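2020-10-07

Workshop notebook, Gurkov reading series

Call with Flamar this morning. They will print the program booklet but want final copy in 2 weeks, which is tighter than last year. The booklet is 20 pages including covers. That leaves room for one poem per reader plus a short bio, no essays this time.

Bios: most came in over length. Limit is 600 characters and I will cut anything longer myself. Titles of books in italics, no prize lists past the first two.
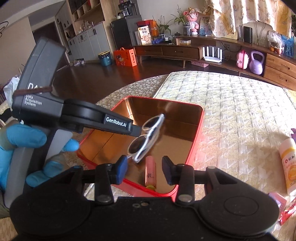 Red-rimmed tin, with white-framed sunglasses inside.

The Ketilsson lecture moves to the second evening. The draft we have runs to 3,000 words and reads well up to the section on translation, where it repeats itself. Asked for a version without the long quotation from the preface. If the cut goes through, it fits the hour with time for questions. If not, drop the opening reading and start with the lecture.

Still no answer from Curkeck on the hall. They offered the small room upstairs as a fallback. Sound is fine there, but the lectern has no light and the poets complained last time. Bring our own clip lamp either way.

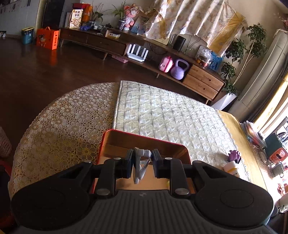
Recording permissions are the other open item. Two readers have signed, the rest have the form. Anyone who says no gets left out of the online archive but stays in the booklet. Need to check whether the old form covers audio only. I think it does, in which case everybody signs again.

To do before the end of October: proof the contents page against the new running order, fix the spelling of the lecture title, send Flamar the cover.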